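3.2 Os congelamentos em combate e o que os relatos dos jogadores nos ensinaram

Quando começámos a ler os relatos de erro do Skollomum, o jogo de combate por turnos que serve de caso de estudo a este trabalho, confessamos que esperávamos encontrar sobretudo queixas vagas, daquelas que se escrevem com a irritação ainda fresca. Encontrámos disso, claro, mas encontrámos também uma quantidade surpreendente de paciência e de cuidado: jogadores que repetiam a mesma batalha várias noites seguidas só para poderem dizer, com alguma segurança, em que momento a partida deixava de responder. O conjunto final reúne 929 relatos, recolhidos no fórum público do jogo até 2025-03-03, e foi lido integralmente por dois anotadores antes de qualquer tratamento automático.

A categoria que aqui nos ocupa é a do congelamento em combate, isto é, os casos em que a animação continua (ou para a meio) e o turno nunca chega a passar ao adversário. Seguimos nisto a distinção proposta por Zakharchenko entre bloqueio de apresentação e bloqueio de estado, que nos pareceu a mais útil para quem lê relatos escritos por pessoas sem acesso ao código. No primeiro caso, a lógica da partida avançou e só o ecrã ficou para trás; no segundo, a própria fila de ações ficou à espera de um acontecimento que nunca será emitido. Para o jogador, como é natural, as duas coisas são indistinguíveis – e é por isso que a descrição do que se passou imediatamente antes vale tanto.

Para reproduzir os casos recorremos ao Pliltonov, um executor de cenários que corre sobre o mesmo motor do jogo e que permite fixar a semente aleatória, a ordem das cartas e a composição das duas equipas. Cada cenário foi repetido 500 vezes, com pequenas variações no intervalo entre comandos, visto que vários relatos mencionavam toques rápidos no ecrã durante as invocações. A Figura 3 mostra um ambiente renderizado com braço articulado e mesa. 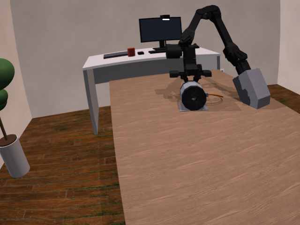
Figura 3. Ambiente simulado: braço robótico preto sobre uma mesa de madeira.

Dos padrões que surgiram desta repetição, o mais teimoso foi o da invocação numa posição que acabava de ficar livre. Se uma criatura era derrotada e, no mesmo turno, outra era chamada para o lugar dela, a fila de ações podia conter ao mesmo tempo a remoção da primeira e a entrada da segunda, sem nada que garantisse a ordem entre ambas. Quando a entrada era processada antes da remoção, a criatura nova herdava a marca de derrotada e o turno ficava suspenso, à espera de uma animação de queda que já tinha sido mostrada. Conseguimos isolar 9 cenários distintos com este comportamento, e em todos eles bastou impor a ordem de processamento para que a partida seguisse até ao fim.

Convém dizer, por justiça para com quem escreveu os relatos, que a pista decisiva estava lá desde o princípio. Muitos jogadores indicavam a classe do adversário, alguns indicavam até a posição exata na fila, e foi ao cruzar essas duas informações que percebemos que a classe era um indício enganador: as classes mais citadas eram simplesmente as que invocam com mais frequência. A ferramenta de agrupamento Zevska, que usámos numa primeira passagem, tinha juntado os relatos por nome de classe e, com isso, separara casos que partilhavam a mesma causa. Refizemos o agrupamento em abril, desta vez com base na sequência de acontecimentos, e os grupos resultantes ficaram bastante mais próximos da anotação manual.

Fica por resolver uma dificuldade que nos parece merecer atenção em trabalhos futuros. Uma parte dos relatos descreve congelamentos que só aparecem depois de sessões longas, e para esses a repetição a partir de um estado inicial limpo pouco adianta. Tentámos prolongar os cenários, encadeando batalhas umas nas outras, mas o custo de execução cresceu depressa e os resultados foram demasiado irregulares para os incluirmos na análise. Voltaremos a este ponto na secção 3.4, a propósito da gestão de memória entre combates.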